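Search this site
Enter keywords

The Lellell Letter
May 16, 2023

Bread Swap Season Is Back, and So Is the Starter Argument

Hello, dear neighbors! I meant to get this out before the lilacs opened and you can see how that went. The Lellell Bread Swap is up and running again after its winter nap, and if you came to the first one you already know how good that hall smelled by ten in the morning. My coat still smelled of rye two days later — I was in no hurry to wash it.

For those of you who are new (and there are a lot of you, the letter now goes out to 300 households, which makes me feel I should be watching my spelling), the swap works like this. You bring a loaf, you take a loaf. It can be sourdough, sandwich bread, soda bread, a pan of rolls, or the banana kind that my sister insists is cake. Write what's in it on a card, please, and put nuts and sesame in capital letters. If your loaf came out flat, bring it anyway. Flat bread makes lovely toast and somebody always wants it for their soup.

Zeyu Han brought four baguettes last time and went home with a seeded loaf from the Pledier Street bunch, and I heard later that it didn't survive the walk back up the hill. Zeyu has promised to show us how to do the slashing on top, the pretty wheat-ear kind, at the next get-together. Bring a razor blade or a very sharp knife, wrapped up well in a dish towel, and a bit of dough to practice on if you can manage it.

A few of you have written to ask what sort of board is best for slicing. I'm no expert, but I like a long one, long enough that a whole loaf can lie down on it and still leave room for the crumbs. Bamboo has done well for me. I rinse it, dry it right away standing up on its edge, and rub in a little mineral oil when it starts looking thirsty. Please don't put it in the dishwasher! I lost a good one that way and it bent like a canoe.
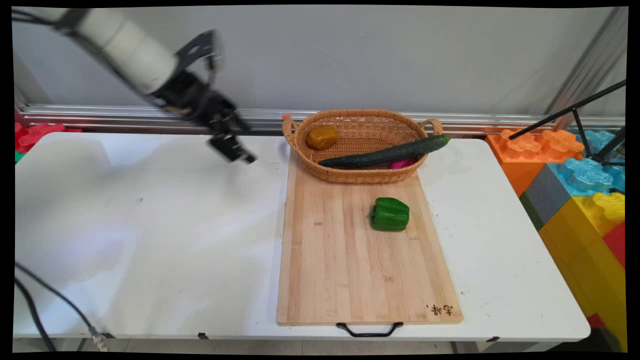 About That Starter

Now, the argument. Half of you feed your starter every day and half of you leave it in the back of the fridge for weeks and feel guilty. I belong to the second half. Mine came from old Mrs. Sheikh on Prikumport Road, who gave it to me in a jam jar with a piece of cloth over the top and told me to treat it like a cat — feed it, keep it out of drafts, and don't fuss. It has been through two house moves and a power cut since then and it still doubles by lunchtime if I give it a spoonful of rye flour to wake it up.

If you'd like some, leave a clean jar with a lid on my porch with your name on it and I'll fill it over the weekend. Keep the lid loose on the way home or you'll have a mess in your bag.

We are also putting together a little recipe booklet for September, stapled, nothing fancy. We'd love 52 recipes so there's one for every week of the year, and we are well short of that, so do send yours in. Handwritten is fine. Grams or cups, either one, but please say which oven shelf you use, it matters more than people think.

Recent items
Rhubarb, and What to Do With Too Much of It
Prikumport Road Footpath Open Again
Seed Library Hours
Wanted: Large Mixing Bowls
A Thank-You From the Pledier Street Bakers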